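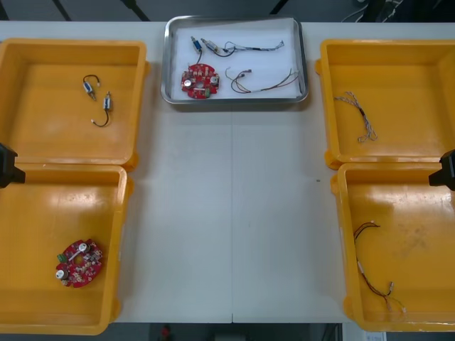
참가자 한 분은 중간 설문에 매일 쓰는 것보다 쓴 글을 남에게 보이는 일이 더 어려웠고, 두 번째 합평 뒤로는 초고를 끝까지 써 보게 되었다고 적었다. 같은 취지의 답이 여러 건 있어 하반기 합평 횟수를 조정하는 근거로 삼았다.

창작 재개 지원사업 중간보고
수신: Bevine 문화기금 담당자
작성: 글쓰기 모임 Rakeo 운영팀

1. 사업 개요
본 사업은 글쓰기를 중단했던 성인이 단편 소설이나 에세이 한 편을 완성하도록 돕는 프로그램이다. 3월에 모집을 시작했고 보고 시점은 7월이다. 모집 정원은 100명이었으며 정원을 채워 출발했다.

2. 진행 현황
현재까지 활동을 이어 가는 참가자는 82명이다. 중단 사유는 직장 일정과 이사가 많았고, 연락이 닿지 않는 경우도 있다. 초고를 제출한 참가자는 63명이다. 장르는 에세이가 가장 많고 판타지 단편이 그다음이다. 장편의 첫 장만 낸 경우는 초고 제출에 넣지 않았다.

합평은 저녁 7시 반에 시작해 두 시간씩 진행했다. 4월까지는 한 조를 열 명으로 운영했으나 뒤 순서 원고를 다룰 시간이 모자라 5월부터 여섯 명 이하로 줄였다. 조가 늘어난 만큼 진행자 사례비가 더 나갔고, 차액은 홍보비에서 옮겨 썼다. 변경 내역은 정산표에 따로 표시했다.

온라인 게시판은 Testeck 서비스를 쓰고 있다. 6월 말까지 올라온 원고와 댓글은 합해서 거의 400건이다. 긴 원고를 붙여 넣을 때 문단 구분이 사라진다는 문의가 반복되어 파일 첨부 방식으로 바꾸었다.

3. 계획과 달라진 점
5월로 잡았던 작가 초청 강연은 열지 못했다. 강사 일정이 맞지 않아 9월로 미루었고 장소는 Sönmez 서점 2층으로 다시 예약했다. 대관료는 당초 예산 안에 있다.
퇴고 안내 자료는 분량이 많다는 의견에 따라 절반으로 줄여 다시 배포했다. 대화문 고치기 부분은 그대로 두었다.

4. 하반기 일정
8월: 2차 원고 접수, 조별 합평 3회
9월: 초청 강연, 퇴고 상담
10월: 작품집 원고 확정과 교정
11월: 작품집 제작, 낭독회, 최종 정산

5. 협의 요청
작품집 쪽수가 예상보다 늘 것으로 보인다. 수록 편수를 제한할지, 판형을 줄여 전부 실을지 8월 중에 정해야 한다. 운영팀은 전부 싣는 쪽을 희망하며, 인쇄 견적 두 건을 첨부한다. 홍보비 잔액을 인쇄비로 옮기는 것이 가능한지도 함께 회신해 주시기 바란다.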